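Jornier Shelf Planner
Pick-and-place planning for two-arm robots. Runs next to your own controller, no retraining per store.

Grasp planning
Cups, canisters, cans. Picks a grip from the head camera, checks the arm path agianst table and shelf edges before it moves. Up to 84 saved item shapes, 267 with the Predholm add-on. 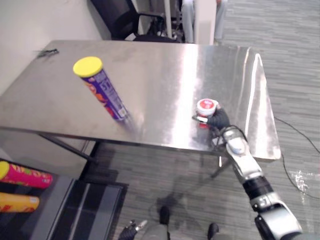
Evangelia Mitsotakis-Vlachou: Does it replan if an item gets nudged mid-reach? Our old planner just stopped dead.

Yes, replans mid-reach. Set the limit under Motion, default 200 ms.

Hand view
Wrist camera feed goes in as a second source. Finger mask included, gloved hands need there own mask file, make it once. 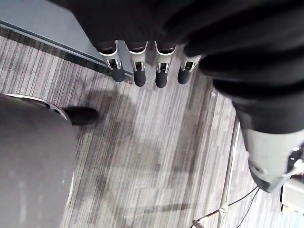 Shelf mode
Reach height per shelf level, set in the config. Slow zone near the front edge, on by default. 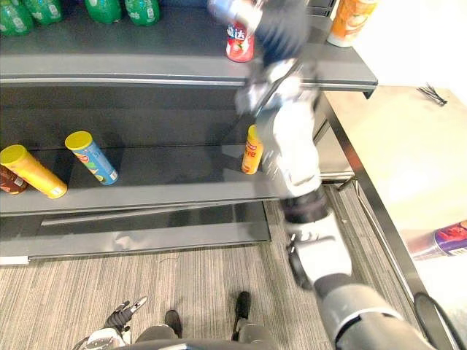

Slow zone width is 100 mm, change it per shelf. License is per robot, logs export to CSV. Quotes: ask for Apostolos Michailidis.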